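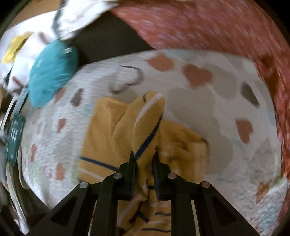
Indetine opens clothing exchange for young families in Ekville

Free folding mornings and a new 52-page home guide go with the opening

EKVILLE, Feb 19, 2026 - Indetine, the household goods and secondhand clothing company, will open a clothing exchange at its Riviere Street shop in March. Families will be able to bring in clean knitwear, T-shirts, pajamas and bedding and take home the same number of pieces in another size. There is no charge and no membership.

The exchange will take up the back half of the shop, where Indetine now keeps its curtain stock. Curtains will move to the upper floor and will still be sold during normal hours.

Indetine has sold used clothing in Ekville for five years. Over that time, staff at the counter have heard the same thing from many parents: the clothes at home are still good, but they are in heaps on beds and chairs, and it is hard to know what still fits. The company decided to put the exchange and some plain help with folding and sorting under one roof.

How the exchange will work

Customers bring their clothes folded and stacked by size, in a bag or a box. A member of staff looks over each piece at the counter. Small marks and light wear are fine. Clothes with holes, broken zippers or strong smells will be handed back. For each piece accepted, the customer gets one paper token, and each token is good for one piece from the shelves. Tokens do not expire and can be given to someone else.

A household may bring up to 33 pieces per visit. Bedspreads, blankets and quilts count as two pieces each, both coming in and going out. Coats and shoes are not part of the exchange for now, as the shelves are not deep enough for them.

Pieces will be shelved by size first and then by kind. Knit items will be kept folded flat. Indetine has found in its own stockroom that sweaters left on hangers lose their shape at the shoulders, and the exchange will have rails only for dresses and shirts.

Folding mornings

Alongside the exchange, the company will run free folding mornings in the shop. Each one lasts two hours and is open to anyone, with children welcome. People bring a basket of their own clean laundry and leave with it folded.

The method taught is the one used on the shop floor. The piece is shaken out and laid front down on a flat surface. A bed works well for this and so does a table. Wrinkles are smoothed outward from the middle with the palms. The sides come in first, then the sleeves are laid back along the body, and the bottom is brought up toward the neck. Thick knits are folded once more at most. On striped pieces, the stripes are a handy guide - if the lines run level across the top layer, the fold is usually straight. A stack does not have to be perfectly square to sit well in a drawer.
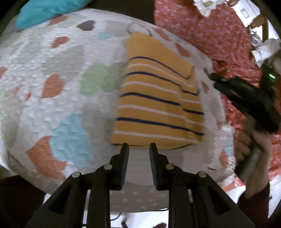 A striped knit folded flat on a heart-print bedspread.

Children can take part in most of this. Staff suggest giving younger children small, soft pieces with few buttons and letting them finish each one on their own before moving to the next.

The home guide

The folding mornings follow a printed guide, Vuten, which Indetine will publish on the day the exchange opens. It runs to 52 pages and covers sorting, folding, storing between seasons, basic mending and when to let a piece go. The text is set in large type with short steps, and the cover is wipe-clean so that it can be kept near the washer.

One chapter deals only with children's drawers. It advises keeping the current size in the top drawer and the next size in the one under it, with nothing else in either. Another covers bedding, including textured bedspreads, which take up a lot of room when folded in the usual way. The guide suggests folding them in thirds along the length and then rolling them loosely, so that the raised surface is not pressed flat over the summer.

Vuten will be free to anyone who brings clothes to the exchange, while copies last. After that it will be sold at the counter at cost. Schools, libraries and family centers in Ekville may ask for free copies in writing.

What happens to clothes that are not taken

Pieces that stay on the shelves for more than two months will be moved to the shop's regular sale rail, and the money from them will go toward running the exchange. Anything that does not sell there will be cut up for cleaning cloths, which Indetine already uses in its stockroom and packing area. During a trial with staff families last fall, nearly all of the knitwear brought in was claimed before the trial ended. Pajamas also moved quickly. Adult T-shirts were slower, and the company will limit how many it accepts if the shelves fill up.

Getting ready for the opening

Indetine asks families who plan to come in the first weeks to do a little sorting beforehand. Clothes should be washed and fully dry. Pockets should be empty. Tags and hanging loops can be left on, and size labels should be left in place wherever possible, as they make shelving faster. Pieces with no label will be measured at the counter and marked with a paper slip.

Matching sets, such as pajama tops and bottoms, should be folded together and will be counted as one piece. Baby clothes can be brought in smaller bundles tied with string or ribbon.

Opening hours for the exchange will be the same as those of the shop. The dates of the folding mornings will be posted in the window and at the counter before the end of the month. No booking is needed for the exchange. Places at the folding mornings are limited by table space and can be reserved in person.

About Indetine

Indetine sells household linens, curtains and secondhand clothing from its shop on Riviere Street in Ekville. It also offers hemming and simple repairs. Vuten is its first printed guide.

Press contact: Indetine press desk, Riviere Street, Ekville. Review copies of Vuten are available to the press on request.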